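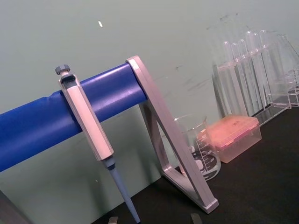 Informe de avance al fondo Larnard – trabajos hasta octubre

Buscar en el sitio… Buscar

Escribimos este segundo informe con muchas ganas, porque el periodo ha sido estupendo para Vetari, el registro abierto de reactivos compartidos entre laboratorios que el fondo apoya desde la primavera. La red de pruebas ya funciona de forma continua, los tokens de acceso se emiten y se queman como estaba previsto y, lo que más ilusión nos hace, hay gente ajena al equipo que la usa a diario y nos escribe para pedir cosas.

Red de pruebas

Al cierre del periodo teníamos 142 monederos activos, frente a los 200 que fijamos como meta para el final de la subvención. Los nodos validadores son 4, todos en manos de entidades distintas. El cambio al nuevo cliente de Predislow nos costó dos semanas más de lo calculado (hubo que rehacer entera la firma por lotes), pero desde entonces las transacciones se confirman sin cortes y los validadores ya no tienen que reiniciar a mano después de cada actualización.

En la última prueba de carga lanzamos 1.000 transferencias seguidas y 997 quedaron registradas en el primer intento. Las tres restantes chocaron con un límite de comisión mal configurado en uno de los nodos. Está corregido, y repetiremos el ejercicio con el contrato definitivo.

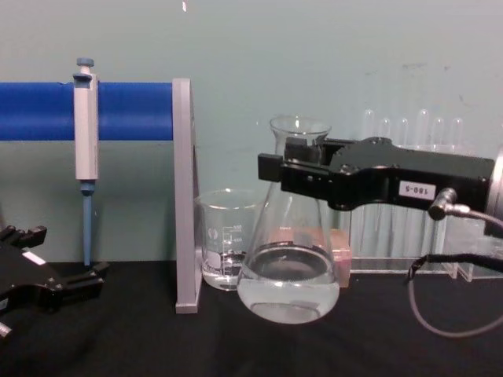 Micropipeta monocanal colgada en su soporte.

Contratos

El contrato de custodia está terminado y publicado en el repositorio. El de reparto de comisiones sigue en borrador: nos falta decidir qué pasa con el saldo de un laboratorio que abandona la red. Hay dos propuestas sobre la mesa, devolución inmediata o devolución con un plazo de espera, y nos inclinamos por la segunda – da margen para resolver reclamaciones pendientes. Agradeceríamos la opinión del fondo antes de cerrar el texto.

La revisión externa la hace Paul, el estudio de auditoría que ya figuraba en la solicitud. Han entregado la primera parte, con dos observaciones de gravedad media, ambas sobre permisos de administrador. Una está resuelta y la otra depende del contrato de reparto.

Monedero y documentación

¡El monedero web ya se puede usar desde el móvil! Era la petición más repetida y se nota en el correo: casi todas las consultas son ahora sobre funciones nuevas y muy pocas sobre cómo entrar. La guía para validadores está completa en español, y la versión portuguesa va por la mitad.

Presupuesto

El gasto va según lo aprobado, salvo en alojamiento, donde hemos consumido algo más por mantener en marcha las dos versiones del cliente durante el cambio. Lo compensamos con la partida de viajes, casi intacta. No pedimos fondos adicionales.

Próximos pasos

– Cerrar el contrato de reparto y enviarlo a revisión.
– Repetir la prueba de carga.
– Abrir el alta de validadores a dos entidades más.
– Terminar la guía en portugués.

Adjuntamos la hoja de gastos y el registro de incidencias del periodo.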